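Visit report: Filside wood finishing and furniture plant, Osport

The Filside plant opened its finishing hall to trade visitors in December. Entry was by the rear gate, with badges issued at the reception desk. Our group was led by Sinan Kozan, who runs the coating line.

The tour started at the kiln. Boards arrive from the Soriano yard and are held until moisture readings settle, then are planed and glued into panels. The glue press takes 15 panels per load. Kozan spent a long time on grain matching, as panels from different logs take stain differently and a mismatch shows most on a large top.

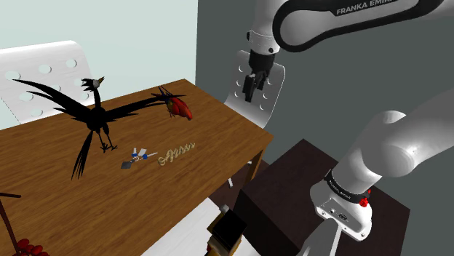

Tabletop with warm orange-brown grain, black bird figure with wings spread.

Sanding is done in two passes before the first coat. The plant moved from solvent lacquer to a water-based product, Stemero, and the change raised the grain more than expected. The fix was a light extra sanding between coats one and two. Drying racks hold 144 parts, and rack space is now the limit on output, ahead of spray time.

Questions from the group were mostly on dust extraction. Ducts are checked every 500 hours of running and filters are replaced on pressure drop – the gauge is mounted beside the operator's door. 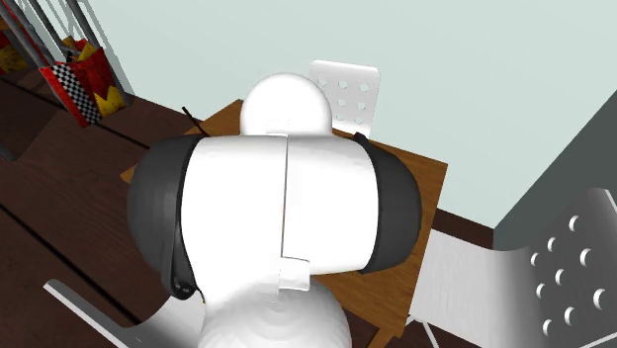
Edge durability was the other main subject. Filside tests corners with 100 rub cycles using a damp cloth, then inspects for whitening under a side light. Rejected parts go back to sanding. We asked for the reject rate by species, and Kozan agreed to send it with the coating data sheets.

Parking is at the north lot only.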